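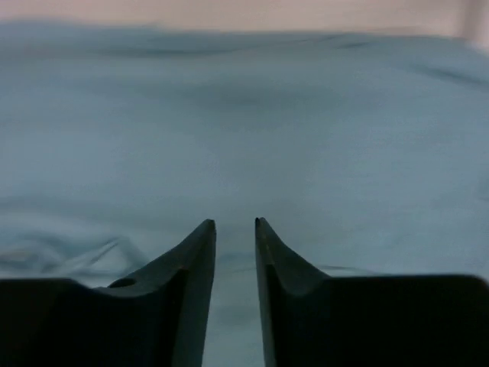

Why does a two-finger gripper report a successful grip on cloth when it has picked up nothing?

Posted by Hijazi in Grippers and End Effectors

The controller is inferring contact from motor current or final finger position, and neither signal is reliable on a single layer of fabric. Cloth compresses to almost nothing between the fingertips, so a closed gripper with fabric and a closed gripper without fabric look nearly the same to it. Friction in the finger drive can then push the current over the detection threshold and set the grip flag. Test it by closing the gripper repeatedly in free air. If the flag ever comes on, the threshold is too low for your mechanism.

Pludaddale

Details added by Hijazi

Thanks. More background, as the fault is intermittent. The cell folds shirts and flat cloth. The gripper controller is a Wimix running the stock grip detection. The arm descends, closes, lifts, waits for the grip flag and then carries out the fold. On a bad cycle the flag comes on, the arm goes through the whole fold with nothing in the fingers, and the next step runs on a garment that hasn't moved. No alarm, nothing in the event log.

I ran more than 100 closes in free air as suggested and got 11 false grips. They were grouped toward the end of the run. After a break with the power off, the first few closes were clean again.

There is a second symptom that may or may not be related. Sometimes the arm does pick up cloth, but it takes two layers where it should take one, usually near a cuff or hem.

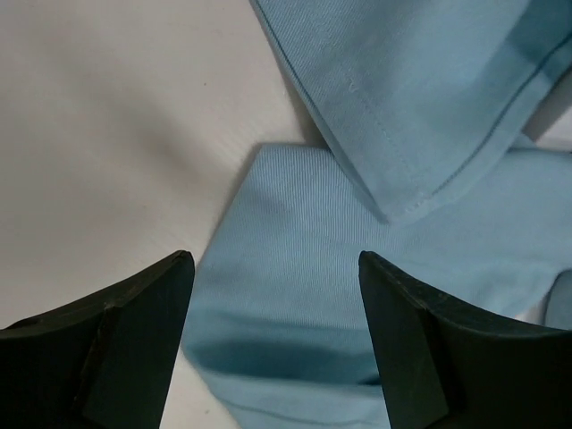

Fingers open above the light blue twill. The folded, stitched edge lies over the lower panel.

Pludaddale

The grouping is the useful part. False grips that appear late in a run and clear after a rest point to friction rising in the finger drive, or to a current offset that drifts as the electronics warm up. To separate the two, log the current with the fingers stationary and again during a free-air close. If the stationary reading climbs over the run, it is offset drift. If only the moving reading climbs, look at the slides and the drive screw. Lint gets into both.

Do not raise the threshold until you have done this. You would hide the false grips and start missing real ones on thin fabric.

For the double pickup, the flag cannot help you at all. It says only that something resisted the fingers. You need a thickness measurement, or a check after a short lift. What I would do is close, lift a small amount, and compare the wrist camera view with the one before the lift. If the cloth hasn't moved, abort. If the panel underneath has moved too, release and try again further from the seam.

Also add a second check of the flag partway through the fold. Your sequence reads it once and trusts it from then on, so a drop after the lift would go unnoticed as well.

Rilcombe

had the same thing, just replaced the fingertips and it went away. Might be worth a try before all the logging

Hijazi

Replaced the fingertips first as that was quick. No change in free air, as I suppose should be expected with nothing between them.

Then logged the current. The stationary reading is flat for the whole run. The moving reading rises steadily and crosses the threshold at about the point where the false grips begin. I took the cover off and found lint packed along one slide, mixed with what was left of the grease. Cleaned and regreased it, and repeated the free-air run. No false grips this time, although I would like to see a longer run before I call it fixed.

The lift check is in and stops the sequence when the cloth stays put. Double pickup is still open. Moving the grasp point away from the seam helps on flat panels – less so where the cuff is folded over, where there isn't much single-layer cloth to aim for.

Pludaddale

Put the slide on a cleaning schedule and keep the moving-current log running. Set a warning somewhat below the grip threshold so you see the rise before the flag does. For the folded cuff, try approaching at a shallow angle from the folded edge, with the lower finger sliding in between the layers. Slow the close down while you tune it, and keep hands out of the cell when you do. An arm that thinks it is holding a shirt will carry on to the next move regardless.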